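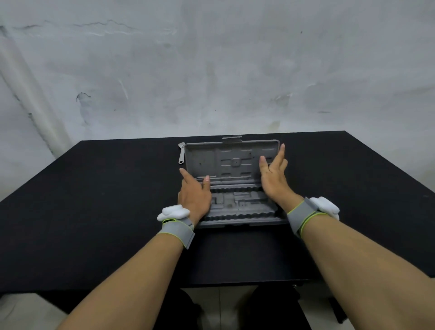
Niven socket set with gray molded case: a review after one very long winter

I'll start with the case, since that's the part I've ended up caring about most. I know, I know. You buy a socket set for the sockets. But I've had three sets over the years and in every one of them the tools outlived my patience with the box, so this time I shopped for the box.

Mine is the plain gray Niven, the one Vy Sầm sold me on when I was griping about my old set at her yard sale. She keeps hers in the back of a station wagon and swears by it. I bought mine in October, right before the stretch of the year when everything on my husband's bicycle, my mower and the kids' bunk bed decided to come loose at once.

So, the layout. The bottom half has a long trough at the back and another one along the front, and each trough has two rows of wavy ridges along it. Those ridges are what make the whole thing work for me. A lot of cases have one exact hole per socket, and if you put the wrong one in the wrong hole you're playing musical chairs until the lid shuts. With the wavy rows you lay a socket down and it settles into a dip. If it's a fatter one it takes the next dip over. I put the small ones on the left and work my way up, and I've never had to look at a diagram.

The lid is all shallow rectangles and ribs on the inside, with a little raised square in the middle. I wish there were something up there to hold a card or a few loose bits, but there isn't, and anything I've tried to tuck into those recesses falls in my lap as soon as I open it. Odano makes one with a foam sheet in the lid and I was jealous of it for a week or so, until my neighbor Gilang Pasaribu let me borrow his and I found the foam full of metal crumbs and old grease. I'll take bare plastic I can wipe.

It does mark up, though. The gray shows every dark little spot, and the inside of my lid already looks like it's been through a few owners. Dish soap and an old toothbrush get most of it. Some of the scuffs are there for good and I've made my peace with that.

The latch is a flat tab at the top of the lid, and it's stiff! For the first month I had to brace the case against my stomach and push with both thumbs. My daughter couldn't open it at all (a plus, in my house). It has loosened up since then to the point where I can do it with one hand, and it has stayed shut every time I've carried it down to the garage, including the time I missed the last step and threw it across the floor. Everything was still in its row when I opened it up. I was more impressed than I was bruised.

One thing I really like is that the lid stands up by itself at the back when the case is open. My old Dotivus had a lid that flopped all the way down flat, so it took up twice the room, and I only have one decent work table down there. It's a black one, pushed back against the plaster, and the plaster is in sad shape, cracked and stained, and I have been promising to do something with it since we moved in. Anyway, lid up, tray toward me, and I've still got room in front to lay out whatever I'm taking apart.

And here's my tip for anyone who buys one: empty it out. All the way, first day, before you use it. Mine came with a fine plastic dust down in the grooves, left over from the molding I guess, and it sticks to anything with oil on it. I took every piece out, rinsed the case in the tub, and stood it open overnight. I do that again every couple of months now and it's kind of a nice job with the radio on. An empty case also tells you what you've lost. I was missing a 10 mm, of course. It was in the bunk bed. I mean inside the hollow leg of the bunk bed, where it lives now.

The tools themselves, quickly, for those of you who came for that. The sockets are fine. They're a medium-shiny finish, the sizes are stamped deep enough that I can read them without my glasses on a good day, and none have cracked on me. The ratchet is a bit coarse. In tight spots, like under the mower deck, I run out of swing before it clicks over, and I end up borrowing a finer one from Defne Gündoğdu down the street. She has the Enix ratchet and it's lovely, smooth and quiet, but it's too long in the handle to fit in my case, so if I ever get one it'll have to hang on a nail.

The extension bar is good. The bits are soft and I've already chewed up two Phillips. If you do a lot of screws, get better ones and drop them in the front trough, where they sit in the ridges just as nicely as the originals did.

Would I want anything changed? A handle I could get my whole hand around, for one. Mine is fine for a trip across the room but it digs in if I'm walking it over to somebody's house. Size labels along the troughs would be nice too. I stuck on some masking tape and wrote on it, and the tape gave up by Christmas. Paint marker has done better.

I'd buy it again. If you already own good sockets and only want somewhere to put them, I'd still look at it, because those wavy rows don't care what brand you lay in them. If you need a fine ratchet for engine work, skip the set and spend your money on the ratchet.

Update, Thu 14 May: a couple of you asked whether deep sockets fit. The shorter deep ones do if you lay them in the trough lengthwise. My longest one keeps the lid from closing, so it rides in a coffee can with the tape measure.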